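October, evening

Got back at seven, feet sore. Writing this down before I forget which room was which.

The open day at Broren started at ten. I took the early bus out to Selledska and walked the rest of the way. They had us sign in at a desk and gave us paper badges. Mine had my last name spelled wrong and I left it. The woman ahead of me in line had driven 296 miles to be there, which made my bus ride look like nothing.

First stop was the packing hall. Two arms behind a fence, moving cartons from a belt to a pallet. It was louder than I expected. The guide said the older one had been running there since before he was hired. A man in our group asked what happens when a carton is torn and the guide said a light comes on and a person walks over. I liked that he just said it.

Then coffee, and a roll with cheese. I sat by the window with my notebook and missed the start of the next talk, so I only caught the end of the part about Gerance, their scheduling software. I didn't follow much of it. Too many slides.

After lunch was what I had come for. Sandrine Lefèvre runs the group working on Mugo, their household robot, and she gave the session herself. It was in a small room with folding chairs, almost 40 of us, and people standing along the back. She talked about how much they try out in simulation before they bring anything to a real machine. Every task gets set up on a virtual table first. They move the objects to new spots and run it again, 100 times for a simple pick, more if it's something awkward. She said a cup is harder than people think. Someone asked if the simulation ever lies to them and she said yes, mostly about friction, and that soft things are the worst.

I asked who picks the objects. She said whoever is setting up that week, and that they argue about it. I meant to ask how long a batch takes but the man next to me got in first with a question about price, and she didn't want to talk about price.

She put the handouts online afterward and I saved this one.
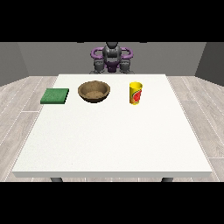

Simulated table setup: green pad, brown bowl, yellow cup, robot at the far side.

I stayed for the last part, a short tour of the workshop, then left at four. Missed the bus and waited for the next one. Cold at the stop, should have brought the heavier coat.

Need to write to Sandrine Lefèvre and ask about the batches. Also return the library books tomorrow, they're overdue.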